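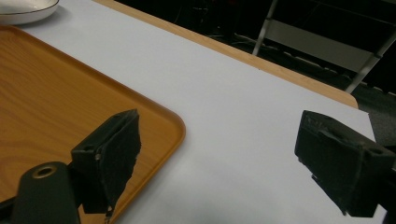
The car let her out at the wrong end of Misthorpe, by the closed gas station, and said it had arrived.

"This isn't it," she said.

"You have arrived," the car said again, and unlocked the doors.

She stayed in the seat. It was a Hostach, one of the old ones, and the company had stopped sending updates in September. Her brother had bought it at auction for $2000 and given it to her when his eyes got bad. It drove well on the highway. In town it had its own ideas.

She typed the address in a second time. The car thought about it, locked the doors, and pulled out past the pumps. It kept to 16 miles an hour the whole length of Main Street, and a truck behind them leaned on its horn.
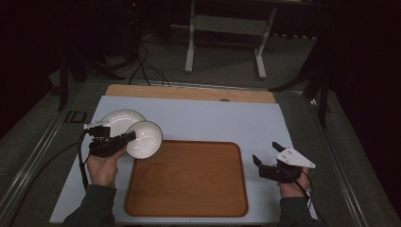 *Two bowls and a tray.*

At the light by De Luca's the car stopped on green. The truck went around. She put her hands on the wheel, and the screen asked if she wanted to take over. She had not driven on her own in 3 years.

"Yes," she said.

The wheel went loose in her hands. She pressed the pedal too hard, then not hard enough, and they rolled through on yellow.
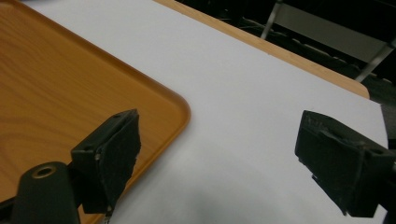
After that it was easier. She turned left at the school and got onto the Wistthorpe road, where there were no lines painted and the car would have slowed to a crawl. The odometer said 588 miles since the last service. She opened the window. The screen kept asking if she wanted to hand back control, a small blue box with a yes and a no, and each time she reached over and pressed no.

Her brother was on the porch when she pulled in. He was listening to the engine.

"Who's driving?" he called.

"I am," she said, and looked for the brake.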